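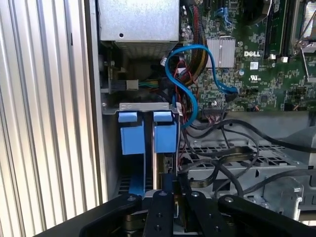
Gripper in front of the drive bay of a Dell desktop tower, with the two blue carrier handles just above it.

The Flundska Open Day is a public demonstration of robotic computer disassembly and repair, held each year at the Flundska workshop in Wolde. It is best known for its live bench sessions, in which a robot arm works inside an ordinary office desktop while visitors stand close enough to follow every move. The event was first held in July as a small gathering for local repair shops and has since grown into one of the liveliest dates in the town's technical calendar. The edition of 11/12/2021 drew 345 visitors, a record for the workshop.

Background

Flundska began as a repair bench for used office machines and took up automation through a project called Fokivura, which studies how robots can handle the parts inside a computer case. That is a wonderfully hard problem! Cables bend and drift into the way, latches need a push in just the right spot, and a processor has to be handled with great care. The workshop's parts store holds 1392 catalogued components, nearly all taken from retired desktops, and the open day draws its machines from the same stock.

The demonstration

Each session lasts 15 minutes and covers one job, such as work on a hard drive, a memory module or a processor. The tower is laid on its side with the panel off, so the whole interior can be reached from overhead. Visitors hear a short talk on the parts first, then watch the arm at work, and questions are welcome throughout (there are always plenty, and the best often come from children).
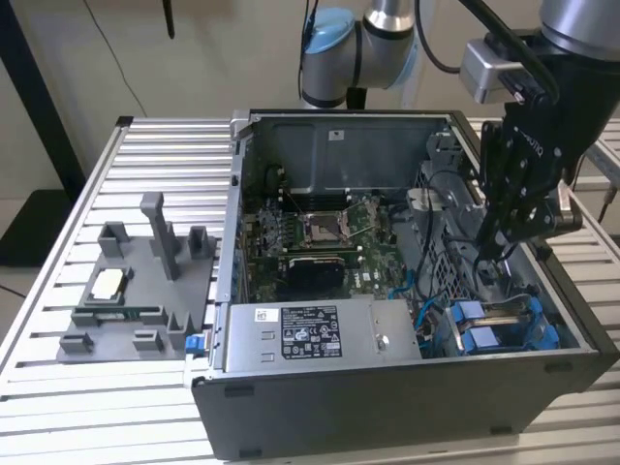 The tower on the worktable with its CPU socket open; a processor rests in the gray fixture at left.

Processor sessions are the crowd favorite. The socket's metal bracket is lifted open, and the chip has its own recess in a 3D-printed fixture beside the case. The same fixture has a narrow slot for a small circuit board. Fixtures of this type are printed at the workshop and redrawn often, and the Bakier pattern, named after the street where the first workshop stood, is the one most regular visitors will know.

Drive sessions deal with the bay and its blue plastic carriers. They make a great introduction for newcomers, who may well have the same kind of case under a desk at home and can go back and look at it with fresh eyes.

Visiting

Admission is free. Sessions run on 2 benches through the afternoon, with a hands-on table next door where visitors can take apart a desktop themselves. Printed copies of the Fokivura fixture drawings are available at the entrance.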